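Kurnix Toy and Games Library
Minutes of the games table meeting, October 20, 2026

Present: Cormac Phelan (chair), Bohumila Havlíček (minutes), Casen, Aigner, plus 9 members of the Saturday group.
Apologies: two received by email.

1. Last minutes
Agreed as written. The leaking gutter over the bike rack has been mended, hurrah.

2. The block collection
Bohumila has finished sorting the wooden blocks and the new total is 177, which is far more than any of us guessed! Everyone who took a box home to wipe down was thanked warmly. 13 blocks have chips or rough corners and will be sanded and repainted before they go back on the shelf. Casen has the paint and offered to do them at home. Aigner asked if the colours could be kept as they are, as the younger children call them by colour when they swap. Agreed, no new shades.

3. Gonoleo
A long and very cheerful item. Gonoleo is our own table game, for those who have not played yet: each player moves cubes about the table and tries to finish with the called colour inside the taped square. We played two rounds on the wooden table during the meeting and the second one got quite loud. Cormac lost both and wishes it noted that he enjoyed himself anyway.
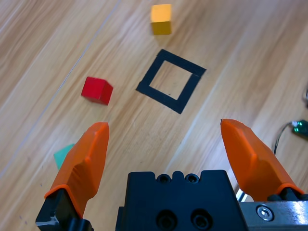 Item 3: yellow and red cubes by the black tape square.

The tape was talked over at some length. Black shows up beautifully on the pale wood and everyone likes it. Casen would like the corners of any future squares cut at a slant so the strips meet neatly; Aigner thinks this is fussy but will lend his good scissors. We also agreed that a square may sit at any angle to the table, and that a cube touching the tape is out. Cubes that land exactly on the line between inside and tape: chair decides, no grumbling.

Bohumila suggested a quiet version for two players with a sand timer, which sounded lovely. To be tried next time.

Action: Bohumila to type up the rules on one side of paper.
Action: Casen to buy another roll of black tape.

4. Open afternoon
To be held in April, same as last year. Gonoleo will have its own table near the door. Aigner would love to run a small knockout for families and was cheered on by the whole room. Prizes still to be thought about, ideas to Cormac please.

5. Any other business
The tea urn is slow. Cormac will descale it.
Lost property: one striped glove, now on the hook by the sink.

Meeting closed with a third round of Gonoleo, won by Bohumila.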